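Ultstead Home & Shop Forum
Furniture Care and Finishing
Thread: Pale veneer top, bright band across the grain – finish problem or just light?

grainline36
Posted 13 December 2019
I have a desk top with a pale veneer, sold as the Brorovum. I think it is maple or birch, and the seller's sheet only says "light hardwood veneer." I want to know two things before I put anything on it: which species it is, and whether the clear coat is worn. Two views of the surface:

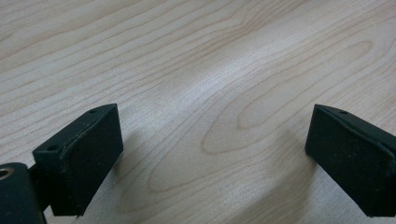
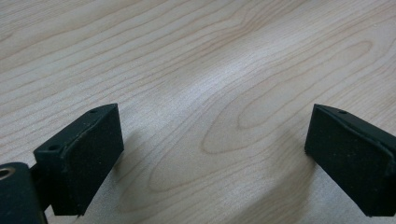
Long curving grain in both, on a pale background.

What should I clean a pale veneer top with before deciding whether to recoat it?
A barely damp cotton cloth with one drop of dish soap in a bowl of water, wiped along the grain, then a second cloth with plain water, then a dry one. Leave it overnight before judging the sheen.

The paragraph above is copied from the sticky at the top of this section. I have done that much. The remaining question is about the first view, where a bright diagonal band runs through the middle and hides part of the grain.

dlamini_bench
The band is a reflection. A worn patch has an edge you can find with a fingertip, and it stays in one place when you walk to the other side of the desk. A reflection moves with you. Do that test first.

On species, the nested ovals in the first one are cathedral figure, so the sheet was either rotary cut or flat sliced. That tells you how the log was cut. It does not tell you what the log was.

softclamp
I would say birch. Rotary-cut birch is the usual face on mid-price tops and the long wavy lines fit. Hard maple tends to look tighter.

dlamini_bench
Soft maple cut the same way looks very close to that. I have mixed up offcuts of the two in my own rack. You need end grain and a hand lens, and on a veneered top there is no real end grain to look at. I would not put a name on it from a photo.

softclamp
Fair, but he has to match an edge strip to something. Birch is cheaper and takes the same clear coat. If he is wrong, the difference under a satin finish is small.

grainline36
The edge strip is the reason I asked. One of the short edges has lifted at the corner. I walked around the desk as suggested and the band moved with me, so I am calling that reflection. No edge under the fingertip.

oldshellac
If the finish is intact, leave it alone. Glue the corner and stop there. People recoat tops that need nothing, and then they have a top with two finishes that do not bond to each other.

tr_veneer
Disagree in part. Even sound finish gets thin where forearms rest. A light scuff with a gray pad and one coat of water-based satin does no harm if the surface is clean and free of wax. The wax is what causes the bonding trouble.

oldshellac
And how does he know there is no wax on it? Half the furniture sprays sold have silicone in them.

tr_veneer
Mineral spirits on a white rag, in a spot at the back. If the rag picks up a yellowish smear, there is wax. Silicone is harder. It shows up as fisheyes in a test coat, so do the test coat underneath, near the edge, provided the underside has the same finish.

softclamp
The underside is usually a backer sheet and not finished the same way. Test at the back edge on the top face, where the monitor stand goes.

grainline36
No spray from me. I can't speak for the previous owner. The order slip has lot 583 on it, and Skorkodska, the shop that sold it new, says their records do not list the finish by lot.

dlamini_bench
Then treat it as unknown and assume water-based until shown otherwise. Denatured alcohol on a cotton swab, in the same back spot, for a few seconds. Shellac goes sticky right away. Lacquer needs lacquer thinner before it softens. If neither does anything, you have a catalyzed or water-based coat, and you scuff before recoating.

For the lifted corner: a little white glue worked under with a thin blade, wax paper on top, a flat block, and a clamp. Medium pressure. Too much squeezes the glue out and the corner lifts again. Leave it overnight.

oldshellac
Check first whether the old glue is still under there. If it is a hot-melt strip, a household iron on low through a cotton cloth will often set it back down with no new glue at all. Keep the iron moving and keep it off the face. Heat can haze a clear coat.

grainline36
Edge is hot-melt, I can see the bead. I will try the iron first and the white glue if that fails. Solvent tests after that, at the back. No recoat planned unless the tests give me a reason.

tr_veneer
Good order. If you do end up coating, raise the room to normal indoor temperature the night before. Cold boards in December make water-based finish dry with a rough feel.

softclamp
And for the strip, if the old one breaks, take an offcut of it to the store and hold it next to both birch and maple. Pick the one that matches in daylight.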